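Workshop notebook, bench 3
23 April 2019

Natural dye trials, madder and weld, second round

Very pleased with this morning. The madder pot came up to heat slowly, the way it should have done last time, and the wool that came out of it is a proper brick red. The December batch was a sad tan with orange streaks and I had more or less talked myself into blaming the roots. I now think the roots were fine and I cooked them.

Notes while it's all fresh, and then the weld.

Madder

Same sack as before, the chopped root from Jeltby. I weighed out enough to match the dry wool one to one, which is greedy, but I wanted to know what the strongest colour looks like before I start being careful with it. Rinsed the root twice in cold water and threw both rinses into the odds-and-ends bucket. They were quite yellow. There's a peachy colour to be had from that bucket if anyone wants a scrap dyed, help yourselves, it's under the sink with a lid on.

Soaked overnight in tap water with a spoonful of chalk. Our water here is soft enough that madder sulks in it, and the chalk made more difference than anything else I've tried. I had two jars going on the windowsill over the weekend, one with and one without, each with the same bit of yarn in. The one without is a washed-out salmon. The one with is red! Both jars are labelled and still there, please leave them until I've photographed them next to the dried skeins.

Wool went in damp when the pot was lukewarm. Took it up over two hours and held it just under the point where steam starts to hang about over the surface. I kept the lid off and stood there with the thermometer like somebody minding a custard. Every time it crept up I pulled the pot half off the ring. The ring has no setting between "nearly off" and "furious", so this was most of my morning.

Left to cool in the pot. I did lift a corner out to look, of course I did.

Skeins in this pot:
Ninus two-ply, alum mordant, 12 per cent
Ninus two-ply, alum mordant, 20 per cent
Najjar single, alum, 12 per cent
Najjar single, no mordant, for comparison

The two Ninus skeins are so close I had to look at the knots in the ties to tell them apart. If they still match after washing then we can stop using so much alum, which will please the budget and also the wool, because the heavily mordanted one has a slightly sticky feel that I don't love. The Najjar takes colour faster and goes deeper on the outside of the twist than on the inside, so when you bend the yarn you see a paler thread running along it. I think it's beautiful. Someone who wants a flat, even red for a large piece will not think it's beautiful, so note it on the shade card.

The skein with no mordant is a soft brownish pink and I expect most of it to leave in the wash.
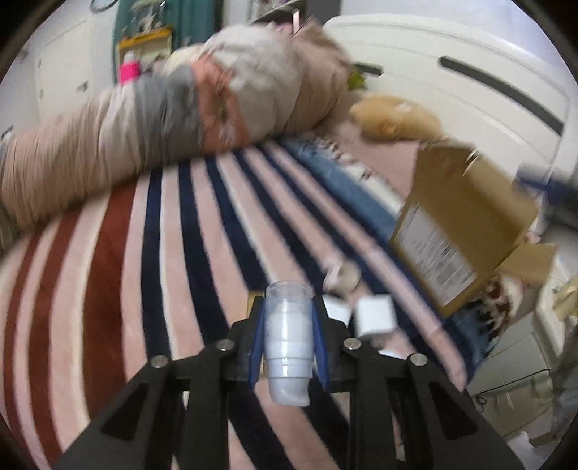

Weld

Started the weld after lunch. Dried tops and stalks, snipped up with the big scissors, and a smell somewhere between hay and boiled cabbage which has now reached the corridor. Sorry about that. Window is open.

I simmered the plant on its own for an hour, strained it through the old pillowcase, and put the strained liquor back in the pot with a pinch of chalk. You could see it change as the chalk went in, from weak tea to something nearer lemon squash. I called out loud and there was no one in the room.

Wool in for forty minutes, no more. Last year's notes (the green book, near the back) say an hour and a half, and I think that is where the mustardy tinge comes from. Forty minutes gives a clear, cold yellow that practically hums. I took one skein out at twenty-five minutes as well and it's paler but the same colour, so the extra time seems to be adding depth and nothing else up to that point.

Things I did differently from the green book:
Strained the plant out first. No bits in the wool to pick out afterwards, and far less streaking.
Chalk after straining.
Shorter time in the pot.
Kept it well under a simmer once the wool was in.

I changed four things at once, which I know is bad manners. I'd like to repeat it with the long soak put back in and everything else as today, to be sure the time is the culprit. There's enough dried weld left for two more pots.

Overdyeing

This is the part I've been looking forward to. One of the weld skeins is going into the indigo vat on Thursday to see what sort of green we get. Weld under indigo is an old combination and the yellow always seems to be the half that fades, so I want to start with the strongest yellow I can make and let the indigo be light. Two quick dips at most. I'll keep half the skein back undipped, tied off, so we can compare.

I would also like to try a thin madder over the paler weld skein. Everyone's books promise orange. I've had orange from it once and a rather nice rust twice, and I couldn't tell you what I did in either case, which is the whole reason I've started writing things down properly.

The vat itself is in decent shape. Greenish yellow below the surface, coppery skin on top, smells as it should. It got cold over the long weekend and I've wrapped it in the blue blanket again. Please don't stir it. If you need to move it, move it as if it were asleep.

Washing

Rinsed a short length of each of the madder yarns in cool water until the water ran nearly clear, then washed with the Doltine soap. I was suspicious of that soap, having been let down by the last one, which was alkaline enough to push everything towards purple. This one left the red where it was. The short length from the unmordanted skein faded to the colour of a sticking plaster, as predicted.

The full skeins stay unwashed until they have been dry for a week. I know that's superstition in some people's eyes. I have 31 little tags in the shade box from past dyeings, and the ones left to rest before washing are, as a group, noticeably less faded. It might just be that I was being more careful in general on those days. I'd still rather wait.

Light test

Cards cut and ready. Each yarn gets wound round a strip of card, half of it covered with foil, and taped inside the south window. I'll check them every fortnight. Weld should hold up well and madder should be steady as a rock. The rinse-bucket peach I have no faith in but I'm putting it up anyway, out of curiosity.

If you're borrowing that window for seedlings again, could you keep to the left-hand pane? The cards need the right-hand one, and last spring a tomato plant shaded half of them and spoilt the comparison.

Odds and ends

The enamel pot has a new chip near the rim. Iron will get through that and it dulls yellow terribly, so I've marked it with red tape and it's only for madder or dark colours from now on. Use the steel ones for weld.

We're nearly out of chalk. There's plenty of alum.

The spent madder root is drying on newspaper on top of the cupboard. It has at least one more pot in it, probably a coral, and I'd like to run that next week with the rest of the Najjar. If it's good I'll try a third go with the same root and see how pale it gets before it gives up. A run of three reds from one lot of root would look wonderful side by side in the stripe sample.

Pot went off the heat at ten past four. It's still too warm to lift the wool out and I've a bus to catch, so the lid is on and it can sit until morning. Drying line is clear, pegs are in the tin.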